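Prerkley Community Help > Workbenches and Surfaces

Small white parts disappear on a black marble-pattern tabletop

Asked by Lena Wieczorek, 17 January 2022
Viewed 2404 times

I have a bench top that is black with a marble pattern, mostly white streaks with some lavender and a bit of green in them. It looked fine in November when the bench was put together. Now that it gets used for small parts every day I am having trouble with it. Anything small and white that gets set down on the streaks is hard to find again. Brass parts are easier but not by much when they are lying flat.

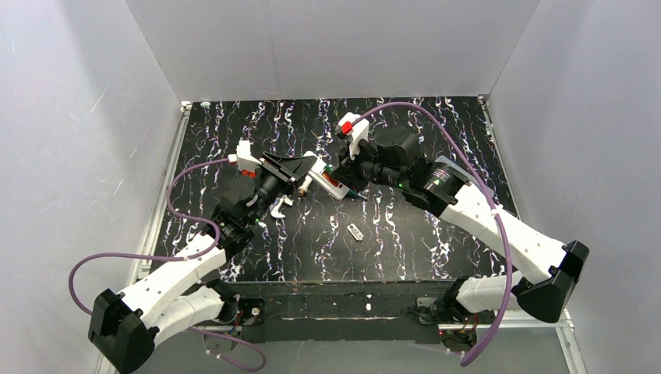
The worst ones are the little flat white pieces with dark markings. They are light with dark lines, and so is the table, just the other way around. I have swept one onto the floor with my sleeve more than once without knowing it was there.

The walls around the bench are white and I would like to leave them as they are. What I want to change is the top. I have considered three things:

A plain mat over the whole surface. I found a Nuster one in gray, but I don't know if it lies flat right away or needs time.

A sheet of matte film. Cheaper, but I have never put down a large piece without bubbles.

Leaving the top alone and using trays. I tried one tray already and it was in the way, as the work happens right in the middle and comes in from both sides. 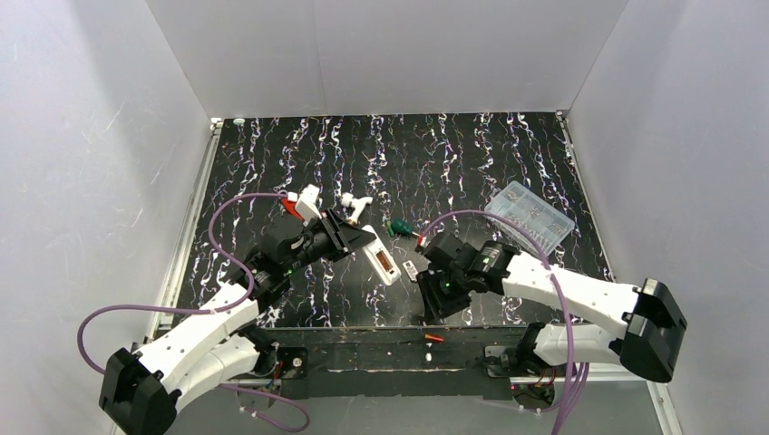

Black top with white veins, rails along both sides.

The rails stay on, so whatever I put down has to fit between them. My budget is 50 dollars, less if possible. Has anyone changed a patterned top like this for a plain one, and which color did you pick?

2 answers

Answer by benchdog_900
Accepted

Get the mat. I had a speckled top for years and did the film first. Film is all right until you scratch it, and then you have a scratch that catches every small part you slide over it.

For color I would go mid gray, with no grid lines printed on it. White parts show up, black parts show up, brass shows up. Green cutting mats are popular, but the grid lines are nearly as bad as your veins if your parts are thin.

To fit it between the rails, measure the gap at the front and again at the back and cut to the smaller number. Mine was off by a little from one end to the other and I had to trim it twice. Unroll it face down overnight with something heavy on the corners. I don't know the Nuster one. Mine is a Drakamex, it cost 40 dollars, and it was flat the next morning.

Don't glue it. A few bits of thin double-sided tape at the corners hold it well enough — you will want to lift it and clean under it.

Comment from Lena Wieczorek:
Thanks. I had only measured the front. Will check the back before I order anything.

Comment from benchdog_900:
Use a new blade when you cut it. An old one drags and you get a wavy edge.

Answer by sundaram_shop

You may not need to buy anything. Turn your lamp so the light comes in low from the side. Small parts throw a shadow and the streaks don't. It works for me on dark wood, I have not tried it on marble pattern.

Or tape down one sheet of gray card where you put the white parts and keep to it. Replace it when it's dirty.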